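Como fazer a separação do lixo em casa sobreviver à primeira semana

Publicado em janeiro de 2024
Por Juwita Sinaga

Toda família passa por uma fase de entusiasmo com a reciclagem. Dura três dias. No quarto, alguém joga um pote de iogurte cheio junto com o jornal e a civilização recua alguns séculos. Este tutorial é para quem já fracassou uma vez e quer fracassar menos.

Do que você vai precisar

Dois recipientes (um para recicláveis, outro para o resto)
Um pote com tampa para os restos de comida, se houver composteira
Uma caixa para vidro, longe do alcance de crianças e de pés descalços
Fita adesiva e uma caneta grossa

Não compre o conjunto de lixeiras coloridas. Eu comprei o da Platis, com pedal, e passei 18 meses apertando o pedal errado. Caixas comuns funcionam e não olham para você com ar de superioridade.

Passo 1: descubra o que a sua coleta aceita

Antes de qualquer coisa, procure a lista da sua cidade. Aqui em Utport aceitam caixa de leite, mas recusam isopor; na cidade da minha irmã é o contrário. Copie a lista à mão e cole na parede, na altura dos olhos da pessoa mais distraída da casa. No meu caso, foi preciso colar na minha altura.

Passo 2: escolha o lugar

O recipiente dos recicláveis tem de ficar a menos passos da pia que o do lixo comum. Parece mesquinharia, mas a preguiça é a única força da natureza com que se pode contar numa cozinha. O vidro pode morar na área de serviço — ele sai menos e pesa mais.

Passo 3: enxágue, mas sem cerimônia

Use a água que sobrou da louça. Uma passada rápida basta para tirar o grosso. Meu vizinho Hakim Gunawan lava lata de atum com esponja e detergente, seca com pano de prato e depois reclama da conta de água. Deixe escorrer de boca para baixo por 10 minutos e siga com a sua vida.

Passo 4: amassar ou não amassar

Latas de alumínio podem ser amassadas quando vão para uma cooperativa que as compra por peso, e ocupam bem menos espaço assim. Se a sua cidade usa máquina que lê código de barras e devolve dinheiro, deixe a lata inteira. Garrafa plástica: esvazie, aperte para tirar o ar e feche com a tampa. Caixa de papelão se desmonta, sempre. Uma caixa montada ocupa o recipiente inteiro e ainda convida os outros a jogar coisas dentro.

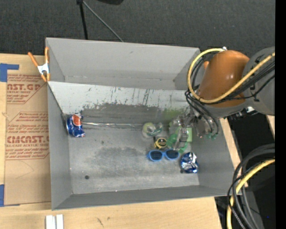
Passo 5: decida o destino dos casos difíceis

Pilhas, lâmpadas e remédios vencidos não entram em nenhum dos recipientes. Arranje uma sacola, escreva "depois" com a caneta grossa e pendure atrás de uma porta. Quando a sacola encher, leve a um ponto de entrega. A minha primeira ficou pendurada até agosto, então convém marcar uma data.

Papel engordurado vai para o lixo comum. Sim, a caixa de pizza também, embora a tampa, se estiver limpa, possa ser rasgada e salva.

Passo 6: esvazie antes de transbordar

Escolha uma pessoa responsável e troque todo mês. Escreva o nome dela na fita adesiva e cole no recipiente. Se ninguém se oferecer, comece por quem mais discursa sobre o planeta durante o jantar.

De vez em quando, lave os recipientes com água, sabão e uma escova que não sirva para mais nada. Seque bem antes de devolver ao lugar.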